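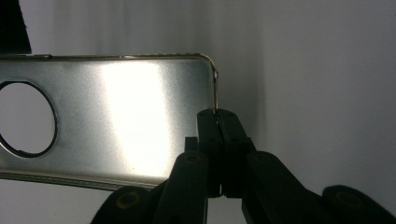
A gripper with two black fingers holds a metal plate by its edge.

Can Machines Do Our Chores Yet?

Pludis Science Center - Young Readers' Pages

People have wished for machines that do chores for a very long time. Some chores are already done by machine. A dishwasher cleans plates, and a washing machine cleans clothes. A person must still load them, empty them and put everything away. Those jobs need hands.

Why are hands so hard to copy?

Think about picking up a thin sheet of metal. Your eyes find the edge. Your fingers close on it, and your skin tells you how hard you are squeezing. If the sheet begins to slip, you squeeze a little more before you have even thought about it.

A gripper with two fingers has to manage the same job with far fewer parts. It pinches. If it pinches too lightly, the plate may fall. If it pinches too hard, a thin rim may bend. It must also close in the right place, and a small mistake can mean that the fingers meet on nothing at all.

The trouble with shiny things

Many robots find objects by using cameras. Shiny metal can confuse them. Look at the bright white band down the middle of the plate. It is a reflection, and the metal there looks almost as pale as the white-to-light-gray backdrop behind it. A person knows that the plate carries on through the glare. A computer has to learn this from many pictures.

What can machines do in a workshop?

At the Trultport workshop, a machine named Cleven moves flat parts from a tray to a rack. The parts are all the same shape, and the tray is always in the same place. In one test in August, Cleven moved 556 parts and dropped only 6 of them. That is good work. When the staff turned the tray sideways, however, Cleven stopped and waited for help.

What about at home?

A home is much harder than a workshop. Cups are left in different places each day. Socks are soft and change shape. Pets and people walk past. The Zeng Home Project is teaching a machine to set a table, and it needs around 2 minutes to place one spoon. Most children can do it in a moment.

So, can machines do our chores yet?

They can do some of them, if the job stays the same each time. They cannot yet tidy a whole bedroom without help - and they may not be able to for a good many years.

Words to know

Gripper: the part of a machine that takes hold of things.
Glare: very bright light that makes an object hard to see.
Rim: the outer edge of something.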